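Cendent opens its home-handling guide for comment

Kanham, January -- I'm Ngan-ling Tam, I look after practice standards at Cendent, and I'm very pleased to say our draft guide for gripper work in people's homes is out today! It runs to 11 pages, and we read some 700 notes from operators before we wrote a word.
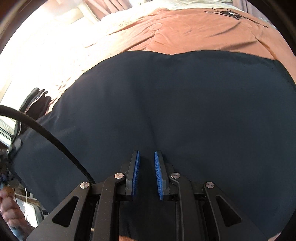 Cables get the longest chapter, and fair enough. The draft asks operators to check the cable's path before each take and again whenever they change sides of the bed. A thick black lead sweeping across the sheet and over navy cloth to the tool's left arm is the sort of run we mean. Pad checks come next -- ribs clean, both fingers, every session.

Skimham is trialling the guide already. Comments close Tuesday at noon, so please send yours in, grumbles and all.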